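Drirurico Indoor Airer – Owner's Guide
Section 3: Hanging, Loading and First Use

Read this section after you have fixed the ceiling bracket (Section 2) and before you have hung anything wet from it. If you are reading it with a wet duvet cover over one shoulder, put the duvet cover in the bath and start again at 3.1.

3.1 Before you begin

You will need the airer frame, the cord, the wall cleat, the bag of end caps and a stepladder. A kitchen chair is not a stepladder. The swivel chair from the spare room is not even a kitchen chair.

Check that the bracket screws are tight. Take hold of the bracket and pull down firmly. It should not move. If it moves, go back to Section 2 and find a joist this time. Plasterboard has many fine qualities but it was never meant to hold up jeans.

CAUTION: Do not fit the airer above a cooker, an open fire, a wood burner or a portable heater. Do not fit it above a cot or a bed.

3.2 Threading the cord

1. Lay the cord out on the floor in a straight line and take out any twists. Remove the cat.

2. Pass one end of the cord up through the single pulley, from the wall side to the room side, and bring it down to the frame.

3. Pass the other end through the double pulley in the same direction. If the two halves of the cord cross between the pulleys, one of them has gone in backwards. It is usually the second one.

4. Tie each end to the ring at its own end of the frame. Use the knot shown on the card in the cleat bag. Previous editions of this guide tried to describe the knot in words, and we have had letters.

5. Pull the loop of cord down to the wall cleat. The frame should rise off the floor with both ends more or less together. If one end goes up much faster than the other, lower it, undo the knot at the low end, take in the slack and tie it again.

6. Wind the cord round the cleat in a figure of eight, then finish with one locking turn. Let go slowly.

NOTE: New cord stretches. Expect the frame to hang a little lower after the first few washes. Take up the slack at the cleat and do not cut anything off until the end of the first month. You can always cut later. Cutting earlier is harder to arrange.

3.3 Setting the height

Raised, the frame should sit clear of the tallest head in the house, including any hat that head is known for. Lowered, it should come to chest height for the person who does the most laundry. Measure that person. Do not measure the person who says they are going to start doing more of it.

Leave a gap between the top rail and the ceiling so that air can move. Washing pressed flat against a ceiling dries at the same speed as the ceiling.

3.4 Loading

The full load is 8 kg of spun washing, spread evenly. A full load is not the same as a full airer. Two bath sheets and a dressing gown straight out of a hand wash can go past the limit while looking rather sparse.

1. Lower the frame all the way and lock the cord at the cleat. Do not load it while holding the cord in your teeth.

2. Start with the heaviest things, one at each end, then work inwards. If you start at one end and carry on to the other, the frame will tip, and everything you have hung will slide gently into a heap.

3. Put heavy items on the outer rails and light ones on the inner rails, where there is less air.

4. Leave roughly two fingers' width between items. They will dry faster, and you will have to iron fewer of them.

5. Raise the frame in steady pulls, hand over hand. If it sticks, stop, lower it and look. It is generally a sleeve.

CAUTION: Never leave the frame halfway up. At halfway it is level with the average forehead, and the end caps are small but firm.

3.5 Shirts, blouses and anything you mean to be seen in

Shirts folded over a rail dry with a line across the middle, as though the wearer had been delivered by post. Hang them instead.

1. Shake the shirt out hard, twice.

2. Put it on a plastic hanger. Wire hangers can leave rust marks on wet cotton, and varnished ones may stain.

3. Do up the top button and pull the collar straight.

4. Hook the hanger over an outer rail, with all the hooks facing the same way. Saron Kumsa, who tested this model for us in a narrow flat in Cornham, found that mixed hooks lock together when the frame goes up and come down as one large shirt.

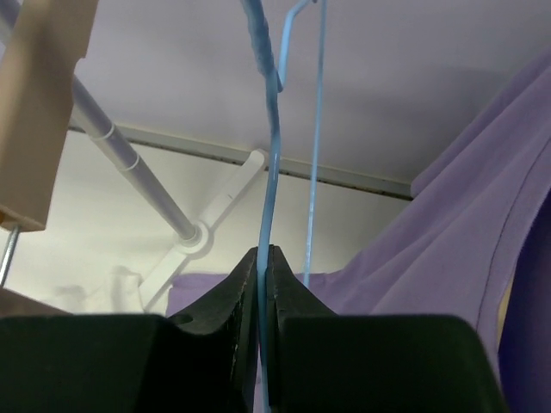

5. Space the hangers so that the shoulders do not touch. Thick seams and double cuffs are always the last part to dry, so feel those before you decide a shirt is done. The middle of the back will tell you what you want to hear.

Knitwear should not be hung at all. Lower the frame, lay the jumper flat across 3 rails on an old towel, and turn it over the next morning. A hung jumper grows, chiefly in the arms.

3.6 Air and damp

Open a window a little, or shut the door and run an extractor fan. Every drop that leaves your washing has to go somewhere, and given no other offer it will choose the coldest wall, behind the wardrobe.

In August most loads will be dry by bedtime. In winter, allow a night and a good part of the next day. Socks keep their own hours.

3.7 If something is wrong

The frame squeaks going up. Wipe the pulley wheels with a dry cloth. Do not oil them, as oil travels down the cord and on to the white things first.

The frame drifts down by itself. The locking turn has been left off the cleat. Ask the household who used it last and accept whatever answer you get.

One rail has bowed. Turn it over in its end caps so the bow faces up, and keep the towels off it for a while. If it has cracked, stop using the airer and order the Benangate rail kit, which also fits the older Seyoum frame.

The cord looks furry. Replace it now, and not after this load.

Spare parts and queries: write to Sumeya Asfaw at the Drirurico parts desk, giving the number stamped on the bracket. Yes, the side that faces the ceiling. We are sorry about that.

Section revised 18 June 2020. Continue to Section 4: Cleaning and Yearly Checks.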